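Talks > Food and Eating > Speaker notes

Clean eating on a budget: do the sums add up?
Notes for the Flakbridge evening, 7.30 start

Open with the Jindport meal plan. It promises a week of "clean" dinners with no fuss. Ask who has tried one. Pause.

I followed it for 2 weeks in November. Count the steps in the cauliflower base: grate, steam, squeeze, mix, bake, top, bake again. Jindport calls this a quick supper. Quick for whom?

Then the word "cleanse". I wrote to Dremine asking what their soup cleanse removes from the body. Three emails later I still had no answer, only a discount code. Read out the code if they seem awake.

Be fair here. More veg is good. Cooking at home is good. My quarrel is with the claims and the price.

Portion talk next. They'll want something to take home, so keep it plain.

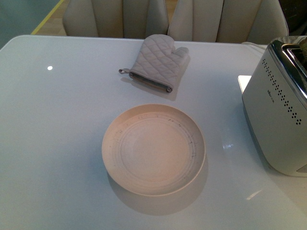
Portion advice nearly always starts with "use a smaller plate". I'm not convinced. A shallow one with a raised rim, like the beige one on the white table, can still be piled high, and I have done it. Ask what people do about seconds. The Mizuno leaflet has 3,000 words on plate size and two lines on seconds.

If short of time, skip the leaflet and go straight to questions. Someone will ask about gluten. Say see your GP before cutting it out.

Contact the speaker | Back to top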